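Visit to Barmont: The Tramorine Hand-Held Gripper Kit

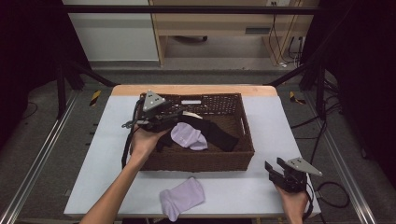
Sorting socks with a pair of hand-held grippers, Barmont.

Our delegation visited the Barmont workshop on 12th July to review the Tramorine kit, which is offered for lease from Stestilley. Amr Benmoussa presented the laundry exercise – one gripper in each hand, with a wicker basket on the table. Matvii Didenko then outlined the lease, which runs for 9 months and includes 4 service calls. Members asked about cable length and replacement jaws. A written quotation has been requested.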